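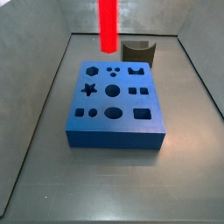

Ticket 1307: arm drifts left during hand-guided teaching, shape-sorter task

Status: Closed
Site: Curkport, cell 14
Software: Plusetis teaching package, with Erkero remote handset
Opened by: cell operator
Assigned to: Saarela support desk

Problem as reported

We are teaching the red arm to put shapes into the blue sorter block. The operator shows the task by moving the arm by hand, the software records it, and then the arm plays it back alone. Until July this worked well enough. Since the last update the arm finishes a little to the left of where we showed it. On the big round hole in the middle it usually gets away with it. On the two small square holes next to each other it goes for the left one when it was shown the right one.

It is always to the left and always by a similar amount. The same arm driven with the handset does not do it. Recordings made with the handset play back correctly.

We would rather not move everyone over to the handset. New operators pick up hand guiding in an afternoon and the handset takes them most of a week.

What we had already tried

Restarted the controller and the teaching software.
Wiped the block and the floor of the cell.
Moved the block to a different spot and taught it again. Same drift.
Deleted the newest recordings and trained on the older set only. The drift went away, but so did anything we had taught since the update.

Support, first reply

Thank you for the detail. As handset recordings are fine, the camera calibration is probably not at fault, as both methods use it. Please leave the calibration alone for now so we do not change two things at once.

Please do the following and send the logs:

1. Clear any shape out of the gripper and park the arm above the floor behind the block, not touching anything.
2. Switch to hand-guide mode and keep your hands off the arm for a full minute.
3. Watch the force readings on the Plusetis status page. Write down the sideways value at the start and at the end.
4. Repeat with the handset connected but idle.

Operator, reply

Done. In hand-guide mode the sideways reading starts near zero and climbs the whole time, and the arm creeps with it. You would not notice with a hand on it. With the handset connected the reading stays put. Logs attached.

One more thing that may matter. The arm only creeps if hand-guide mode was switched on straight after power-up. After a long wait it is much better.

Support, second reply

That fits. The update shortened the warm-up before the force sensor sets its zero. If hand guiding starts too early, the zero is taken on a cold sensor and goes off as the sensor warms. While you are guiding, you push against the drift without knowing it, and the recording stores the position you commanded as well as the push. Playback then adds the correction with no hand there to balance it, and you end up to the left.

The handset does not use the force sensor for steering, so those recordings are clean.

Steps to fix:

1. Open Settings, then Hand guiding, then Sensor zero.
2. Set the warm-up wait to 1,000 seconds. The update had put it back to the short default.
3. Restart the controller and let the wait run out before touching the arm.
4. Press Zero sensor with the gripper empty.
5. Run the one-minute hands-off check again.

Recordings made since the update should not be used for training as they stand. There is a repair tool under File, Recordings, Remove force offset. Run it on a copy. It only works on recordings that begin with the arm standing still, so any that were started mid-movement will have to be taught again.

Operator, reply

Wait set, controller restarted, sensor zeroed. The hands-off check is flat now.

Repair tool run on a copy of the 317 recordings made since the update. Most went through. The ones it refused were nearly all from one shift where people pressed Record with the arm already moving. We will teach those again.

Retrained overnight on the old set plus the repaired ones. This morning it went for the right-hand square each time we asked for it. The star is still hit and miss, but it was before the update as well – we never showed it enough different angles. I will open a separate ticket if it does not improve with more recordings.

Can the software stop people from switching to hand guiding before the wait is over? At the moment the button is live from power-up.

Support, closing note

Passed to the Plusetis developers as a change request. Until it is in, please put a label by the power switch with the wait time on it. Check the Sensor zero page after every update, as the value may be reset again.

Closing this ticket. Reply within 14 days to reopen it.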